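Moving Out of the Big House: A Talk With Tahmineh Kordestani

I'd been meaning to sit down with Tahmineh for ages. We met when she helped my aunt get out of her four-bedroom place in Norkport and into an apartment, and I remember coming by on the second day expecting tears and finding the two of them eating toast on the stairs and laughing about a fondue set. She's 66, she has been helping people move to smaller homes for 17 years, and she talks faster than I can write, so what follows is pieced together from my notes and a phone recording that has a lot of teaspoon noise on it.

I asked how she got into it and she said by accident, and badly. Her mother-in-law had to leave her house on Munier Street one January with three weeks' notice, and the whole family came to help.

"Everybody was in a different room throwing out different things," she said. "My husband threw away the box with the good scissors and every key in the house. My sister-in-law kept eleven pillows. We paid for a truck and we moved so much junk, you would not believe it, we moved a bag of other bags. And then she got to the new place and she couldn't find her reading glasses for nine days."

After that a neighbor asked her how it had gone, and Tahmineh told her all the things she would do differently, and the neighbor said well, would you do them for me then? That was the first job. She got paid in a rug, which she still has. (It's a great rug! She showed me.)

She works mostly by herself, with Bijan Nazari for the heavy days, and she doesn't do the truck part at all. For that she sends people to Brandes, a moving outfit over in Nakport that she's been using forever and that will apparently let you change your date twice without getting huffy.

I wanted to know about the first hour, because that's the part I'd be scared of. What do you do when you walk into a full house?

"I sit down," she said. "I ask for tea. I want to know what chair they sit in. That chair goes. I don't care if it's ugly, I don't care if the daughter hates it, that chair is going to the new place and it goes in first. And then I ask what they do from when they wake up until lunch, and I write it down, and everything on that list goes too. The kettle, the radio, the slippers, the pill box. We haven't thrown anything out yet and now they know they'll have a morning."

I loved that. I'd have started with the garage.

"No, no, never the garage," she said, and put her cup down. "The garage is all husband things, it's paint and hoses and maybe. You start in the bathroom. Old sunscreen. People can throw out sunscreen. You want them to throw out something on the first day and feel nothing."

The other thing she's strict about is boxes. She doesn't like cardboard for anything that's going to be opened more than once, and she doesn't like those giant tubs either. She likes a medium plastic one with a proper lid, the kind a person of seventy or eighty can pick up alone when it's full. She doesn't care what color they are or whether they've been used before, and she buys them secondhand whenever she can. 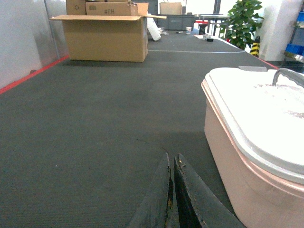
The paper problem

If you think the furniture is the hard bit, Tahmineh would like a word. Furniture is easy, she says, you measure it and it fits or it doesn't. Paper is what keeps people up at night. One client, a retired school secretary named Shahla Arabzadeh who was very happy to be mentioned, had every phone bill going back to before her kids were born, and she'd filed them beautifully.

"She was proud of it, and it was beautiful," Tahmineh said. "Every year with a ribbon. So I'm not going to come in and say this is garbage. I asked her to pick one year that she liked and we kept that one, with the ribbon. And then she shredded the others herself, with music on. It took four afternoons. I just fed her cookies."

Her method for paper is pretty simple when she lays it out. Anything with a government stamp on it goes in one folder, and that folder rides in your own car, never on the truck. Anything about the house you're selling goes to whoever is handling the sale. Medical papers, she keeps the recent ones and calls the doctor's office about the rest, and usually they have it all anyway. Handwriting she doesn't sort at all. Letters, cards, recipes, the backs of envelopes, all of it goes into one box and it goes along unsorted.

"You can't read letters and pack," she said. "I've seen people try. It's four in the afternoon and they're on the floor and they've done one drawer, and they feel terrible. Read them in the new place. You'll have evenings!"

I asked about photographs, since that's my own particular mountain, and she made a face. Same rule. One box, or however many it takes, no looking.

Somewhere to put things down

Then we got onto tables, which I hadn't planned to ask about at all, but she has strong feelings. 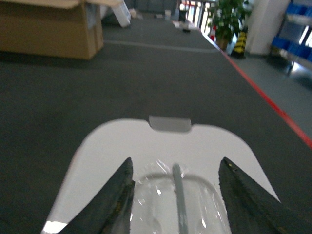

Tahmineh thinks most people lose their first week because they sort on the bed. The bed seems perfect, it's big and soft and right there, and then at ten at night you want to sleep and all of it gets shoved back in a closet in one heap and tomorrow you do it over again. She wants a surface that belongs to the job until the job is done. It can be a dining table if you're willing to eat somewhere else for a while, and it can be a door on two sawhorses, she's done that plenty. Length matters more to her than width, so something like the long dark grey tabletop in the photo would suit her fine, with things you're keeping at one end and things that are leaving at the other, and you walk up and down. Sitting, she says, makes people sentimental. And she likes a plain color, because a patterned tablecloth will eat earrings and small screws and you'll be looking for them until spring.

"And nothing goes underneath," she added. "Under the table is where decisions go to hide."

I told her I was going to steal that and she said go ahead, she'd stolen it from Azadeh.

Azadeh is Azadeh Ghaffari, her oldest friend, who moved from a house with a big yard into two rooms above a pharmacy and was, in Tahmineh's words, the worst client she's ever had. They didn't speak for a month afterward. I asked what happened and she got a bit quieter.

"I pushed her. I was so sure by then, I'd done it so many times, and she's my friend so I wasn't polite like I am with a client. She had her father's tools. Big old heavy tools, she never used them, and I said, Azadeh, you're going to live over a pharmacy, what do you want with a vise? And she gave them away, and then she cried for a week, and she was right to. There was room for a vise. There's always room for one stupid heavy thing."

So now that's a rule as well. Every client gets one thing that makes no sense, and nobody in the family is allowed an opinion on it. She's moved a church bell. She's moved a car door. Siamak Alipour, who used to teach geography and now lives in one of the new buildings by the harbor, took a road sign that is taller than he is, and it stands behind his couch.

Kids, and who gets the china

We'd been at it for over an hour by now and I still hadn't asked about families, so I asked. She laughed for quite a while.

The kids, she says, are either no help because they want everything kept, or no help because they want everything gone by Sunday. What she asks them to do is come early, weeks early, and take what they want before she's even started. If they haven't collected it by the date, it's not theirs anymore. She puts this in an email so there can't be a fight about it later, and there's a fight about it anyway, but a shorter one.

As for the china, hardly anybody's children want it. She's gentle on this one. What she suggests is that the parents start eating off it right now, tonight, every meal, and put it through the dishwasher if they have one.

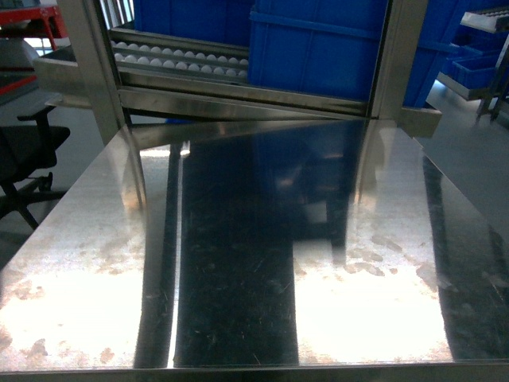

Some of it chips, and that's okay, because by moving day it's turned into just plates, and people can choose six plates. They couldn't choose six out of a set for twelve that had been behind glass their whole marriage. "My own, I use for cat food," she said. She really does. It has a gold edge.

I asked what it costs, because readers always want to know and I always forget. She charges by the day and won't do more than five hours in one, and she told me that the longer jobs are mostly long because of rest days, which she insists on. She had one last year where they worked every other day, with nothing in between except sandwiches and naps. She thinks the house gets done in the same number of working hours whichever way you do it, and people are a lot nicer on hour three than on hour nine.

And what about her own place? She's in the same two-story house she was in when she started, with the attic and the shed and a spare room I wasn't shown. I asked when she was planning to go smaller herself.

"Oh, I have a date," she said. "31st July. Bijan wrote it on the calendar so I can't move it." She's going to a one-bedroom in Nakport, close to her sister, and she's picked her chair. Then she asked if I needed a lamp, and before I'd really answered she was already unplugging it, so I drove home with a lamp on the passenger seat and two cushions I hadn't agreed to either.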